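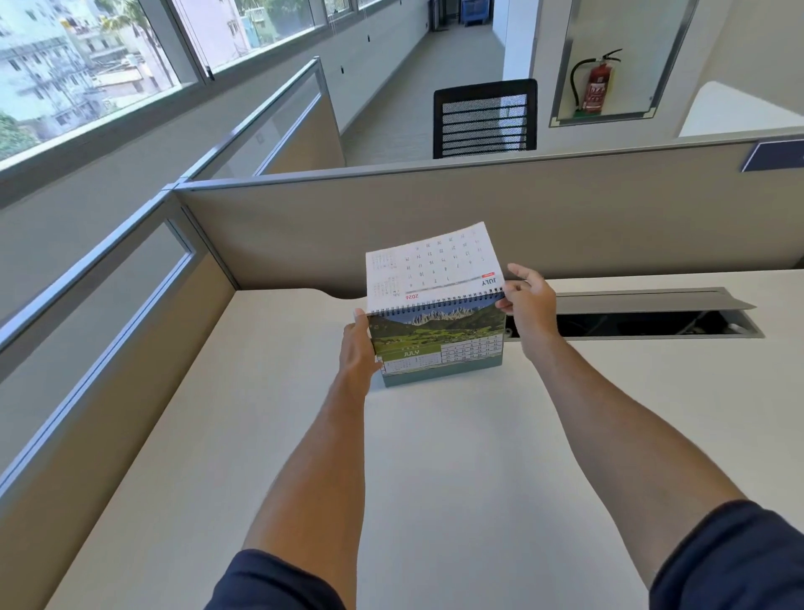

Section 8: Setting up your desk calendar

I've flipped more of these than I care to admit (our floor at Akande went over to the Piltorstead tent style a while back, and I'm the one who hands them out), so I've written this part the way I'd tell you over the partition.

Standing it up

1. Clear a patch of desk a bit wider than the calendar. I like mine near the back, to one side of the keyboard, where my elbow won't find it.

2. Open the cardboard base into a tent and set it down with the spiral along the top. If it has a fold-in flap underneath, tuck that in before you let go.

3. Press down lightly on both sides. A little rocking is fine and settles after a day or two. If it slides forward, the flap isn't in all the way.

Note: keep it clear of the cable tray. You want to be able to flip that lid up to get at your charger without shoving the whole calendar sideways, and I've fished mine out from behind the desk more than once!

Turning the page

4. Take hold of the page by its two side edges, one hand on each. Going in with one hand from a corner is quicker, sure, but that's how the holes tear.

5. Lift it straight up and over the wire, nice and slow. The back of the page will be upside down to you on its way over, so don't fret if the numbers look wrong.

6. Let it drop behind the stand and run a finger along the spiral. Any hole that's caught on the wire can be eased along with a fingernail.

Caution: please don't tug at a stuck page. The wire ends are sharper than they look and they'll have your thumb.

7. Check the month, then check it again. I once spent a good part of August booking people into the wrong week (two pages had gone over together, and I blamed everyone but myself).

Writing on it

8. Use a pencil or a fine ballpoint. Gel pens smear on glossy stock, so try a corner first.

9. Put your own leave in before anything else. It's my favourite bit, and it stops you promising that week to somebody.

If a page does tear at the holes, a strip of clear tape on the back and a single hole punch will see it through to the end of the month. Spares are in the stationery cupboard, second shelf, behind the Zirkgate envelopes.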